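Sugden Room, improv night – quick review

Went to the 30 minute improv set at the Sugden Room in December, the one hosted by Wendy Bloxham. $18 at the door, cash only, which I did not have. ATM next door charges a fee. Ugh.

Seats maybe a bit hard. 50 of them and all taken by the time the lights went down. First group was called Trulwood, slow start, then a bit about a dentist with no chairs that had me crying. Second group, Pirnon, louder and less funny. Too much shouting over eachother.
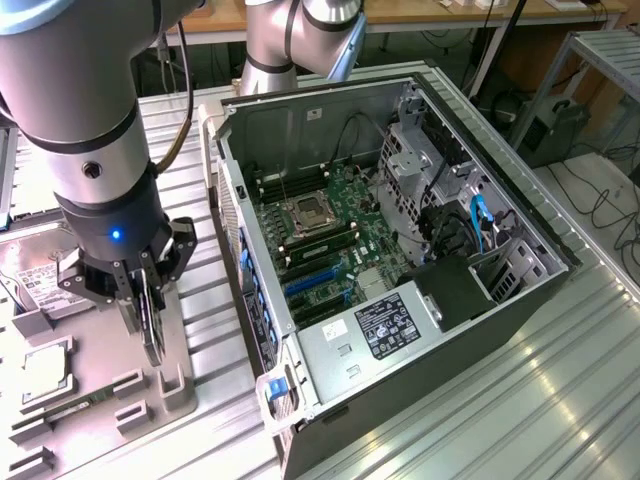 Wendy though – so good. Quick with the crowd, never mean. Would of watched her do the whole night solo. Drinks are pricey, bathroom line is long, go before the break. Four stars. Going back for the spring run if they keep her on.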